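4. Erst in der Simulation fahren

Bevor bei mir in der Werkstatt irgendwas Echtes zuckt, läuft alles einmal im virtuellen Wohnzimmer. Das habe ich mir von Aleksandra Bednarek abgeschaut und nie bereut!

4.1 Projekt »Plarkiso« öffnen und als Port 2516 eintragen.

4.2 Die Kopfkamera wählen und kurz warten, bis der Raum geladen ist.
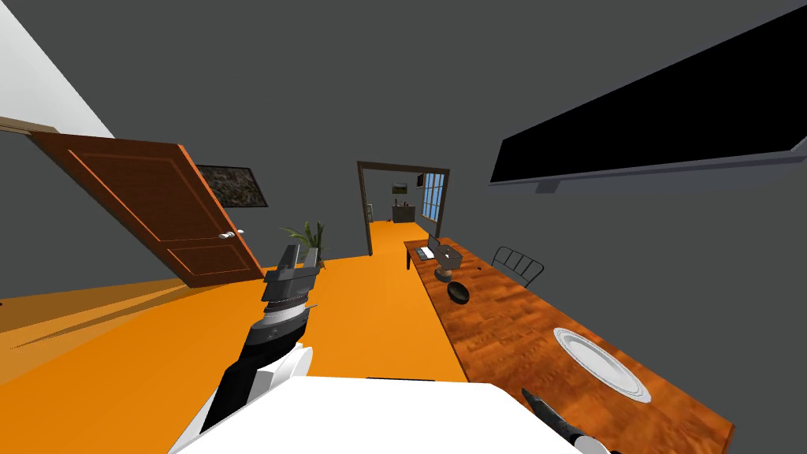
Kopfkamera nach dem Laden: Greifer links vor der Topfpflanze, rechts der lange Tisch

Hinweis: Steht der Raum bei euch auch so schief, tragt unter »Kamera« den Rollwinkel neu ein (bei mir hatte ich schlicht das Vorzeichen vertauscht).

4.3 Beide Arme nach vorn fahren, Tempo auf Stufe 2. Höher gehe ich beim ersten Mal nie.

Achtung: Der rechte Arm kommt der Tischkante ziemlich nah. Lasst die Greifer offen und stoppt lieber einmal zu oft.
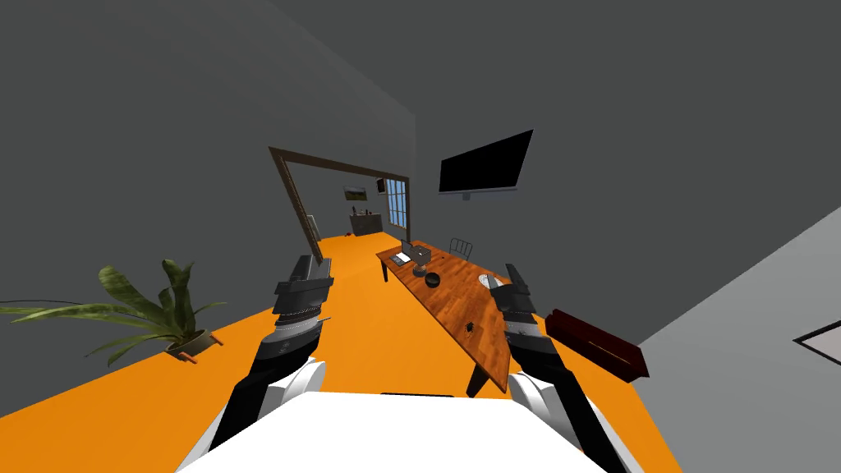 4.4 Handgelenkkamera prüfen

Jetzt auf die Ansicht am Greifer umschalten. Ich nehme dafür gern eine Stelle mit viel leerer Wand, da lenkt nichts ab. 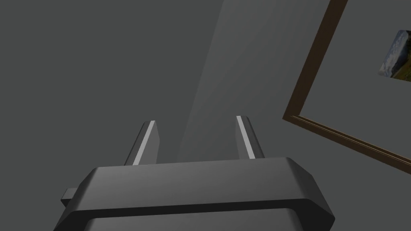 Mein Kamerahalter ist ein Eigenbau, und in der ersten Version saß er 8 mm zu tief. Darum schaue ich immer zuerst, ob beide Finger bis zur Spitze im Blick sind, mit freier Wand dazwischen. Der Bilderrahmen rechts taugt prima als Bezugspunkt, wenn ihr das Gelenk in kleinen Schritten dreht. Passt alles, Pose speichern und weiter mit Schritt 5.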